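家里来人喝酒，最怕的其实是散场以后。杯子东一个西一个，有的沾着口红，有的底下一圈红酒印。我这人爱张罗，十一月又打算请一桌，趁现在把洗杯子、备酒的几个土办法记下来，省得到时候又翻聊天记录！

## 先说洗杯子

散场当晚别硬撑着全洗完，喝多了手滑，我就是这么摔掉两只高脚杯的（心疼到现在）。我的做法是每只杯子先倒掉残酒，灌点清水放着，第二天早上再洗，酒渍基本一冲就掉。

啤酒杯千万少用洗洁精，残留一点点，泡沫就挂不住。我用小苏打，一小勺加温水，拿软刷转几圈，再用清水冲两遍。塑料杯也一样，别上钢丝球，刮花了以后特别爱藏味儿。

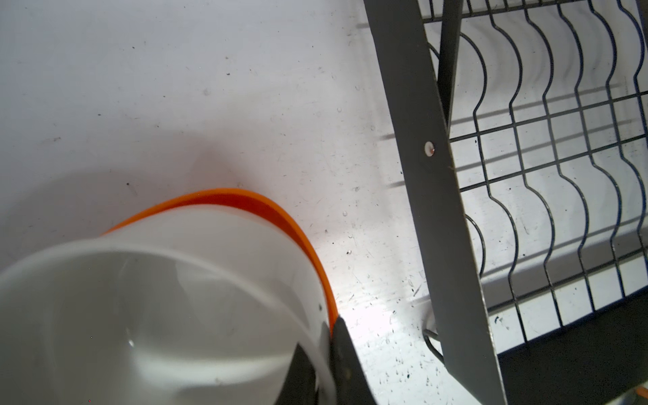
*橙边白杯，水池边。*

红酒杯里那圈干掉的印子，倒300毫升温水，加一勺白醋，晃一晃，放着去吃早饭，回来再刷。杯口的口红要先用干纸巾擦，一沾水就糊开了，越擦越大片。这招是朋友 Reda Kettani 教我的，他每次来都抢着洗碗，我也不拦着，哈哈。

## 沥水和收纳

洗完倒扣在沥水架上，别直接扣在桌面，闷着会有一股抹布味。高脚杯我还是习惯用棉布擦，一手托杯肚，一手擦，不要捏着杯脚和杯口反着拧，那样最容易断！

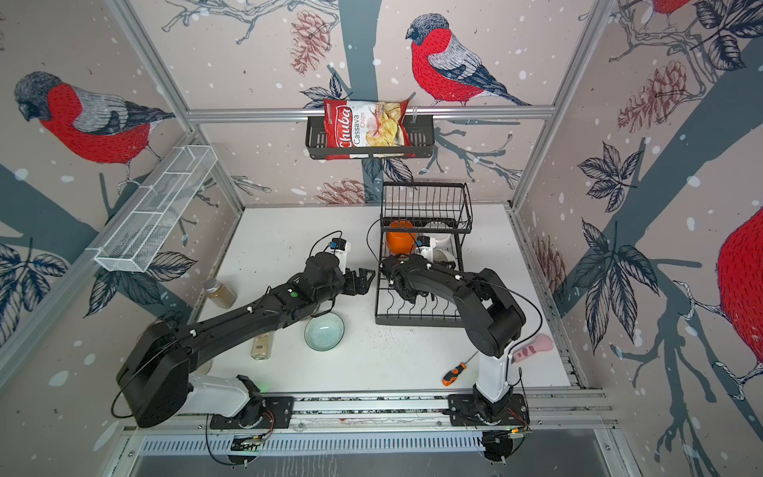
布最好专门留一块，洗的时候别放柔顺剂，不然擦出来全是油膜。我那块旧茶巾用了好几年，边都毛了，反而比新的好使。

收进柜子的时候杯口朝上。我以前怕落灰都是朝下放，结果杯口磕出小豁口，还一股柜子味。怕灰的话盖张厨房纸就行。

## 敬酒那一轮怎么备

起泡酒一杯倒110毫升就够了，碰杯不洒，大家也真能喝完。倒满看着热闹，最后一半都进了水池。

冰块提前一天冻，冻好倒进保鲜袋再冻下一盒，到时候一抓一大把。急着冰酒就用盆，冰块加凉水再撒一把盐，比光埋在冰里快得多。瓶子记得转一转，不然下面冰、上面温。
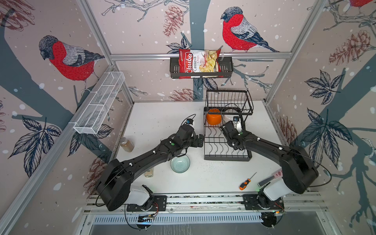

不喝酒的朋友也得有东西举，我一般煮一壶姜片苹果水，放凉了装瓶，倒出来颜色跟香槟还挺像的，小孩子特别喜欢，碰杯碰得比大人还起劲。

剩的红酒别倒！倒进冰格冻起来，炖牛肉的时候扔两块进去，香得很。白酒开了没喝完，瓶口垫一小块保鲜膜再拧盖子，跑味儿慢一点。

桌布洒了红酒，先用纸巾按，别搓，再撒一层盐吸着，等客人走了泡凉水。热水不行，我试过，那块印子现在还在桌布上，只好每次拿果盘压住。

对了，软木塞别扔，切成薄片垫在花盆或者锅底下都好用。我抽屉里攒了一大包，谁要来拿。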